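Section 4. Your First Tidying Session

Welcome back! If you have worked through Section 3, your Drodora two-arm table is bolted, leveled and calibrated, and you are probably itching to see it clean something up. Before you start, a word about what to expect. People often ask us whether a machine can do household chores yet, and our answer is a cheerful "some of them, slowly, and with you nearby." Clearing a desk is a good chore to begin with, and folding a fitted sheet is still a long way off.

1. Clear both arms' reach of anything breakable - cups, glasses, your phone.

2. Open the Edarus panel on the laptop and choose Tidy, then New Session.

3. Set the speed to 37 percent. You may go up to 100 later on, once you have watched a good many sessions and feel easy about them.

4. Lay out your objects with a little space between them. Anything touching its neighbor is likely to be picked up as one thing, or left alone altogether.

5. Press Start and keep your hands outside the rail until both arms have gone back to Rest.

Note: A session ends by itself after 240 seconds, whether or not the table is tidy. Please don't be discouraged if a few things are left over. Press Start again and the arms will carry on from where they stopped.

Caution: Never reach in to help a gripper that is struggling, however tempting it is (we have all felt it!). Press Pause first and wait for 2 beeps.

4.1 Choosing what to put out

Stiff, chunky objects are the easiest for the grippers, and we suggest you start with those and add the harder ones a few at a time. Thin, flat things take more patience, whether they are lying on bare wood or being held over a tray like the green one at the right, and cables are harder still. Leave a loosely coiled black cable on the table by all means, as long as you think of it as practice and are happy to put it away yourself at the end of the day. 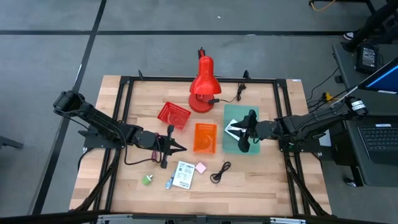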